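Household Chores Programme: progress report to the Wonico Fund
May
Prepared by Cillian Daly, Atska

The grant supports a single question: whether a two-armed machine of the kind now on sale to workshops can be trusted with ordinary kitchen tasks in a supported-living flat. Work in this period has been confined to tidying and handling utensils. Washing, drying and anything involving heat remain outside the agreed scope until the safety review by Lynch has been received.

The team has completed 356 attempts at the utensil tasks, of which 187 met the standard set out in the proposal. An attempt meets the standard only if the item is taken up, moved and released without help from the operator. Attempts in which an item was dropped and recovered are recorded as failures.

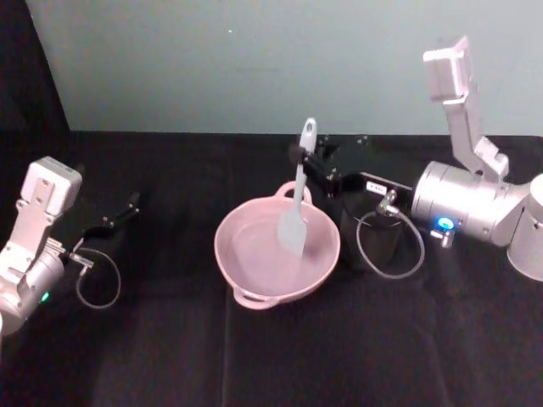
Grip remains the principal area of study. The fingers supplied with the arms were made for parts of known size, and kitchen items vary a good deal in thickness and stiffness. For long-handled tools the present method is to take hold near the upper end, as the right arm does with the grey spatula in the pink bowl, so that the gripper body stays clear of the rim. The method is less reliable when the handle leans away from the arm, and a revised approach angle is under trial.

Use of both arms together has progressed more slowly than planned. Most tasks in the present set can be done by one arm, and the control software from Vidari still treats the second as a spare. We expect to begin tasks that require one arm to steady a container in the next period.

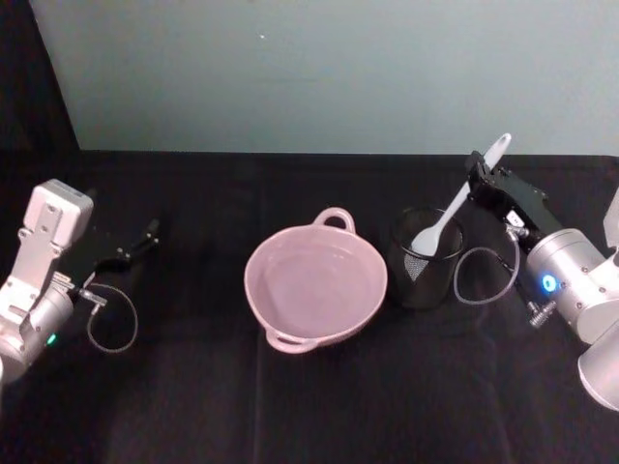

Placing items has proved harder than picking them up. A wide bowl forgives a small error of position, whereas a narrow holder does not — and most kitchens contain more of the latter. The black mesh cup was chosen with this in mind, and a white spoon standing in it leaves its long handle well above the rim, where the fingers can close on it from the side. Short items, such as teaspoons, have not yet been attempted.

Spending stands within budget. An underspend of £2,227 on replacement fingers is carried forward, and we ask the Fund to approve its use for additional operator hours.

In our view the equipment is not yet suitable for unsupervised use in a home. The 2 outstanding items for the next report are the Lynch review and the first results for tasks using both arms.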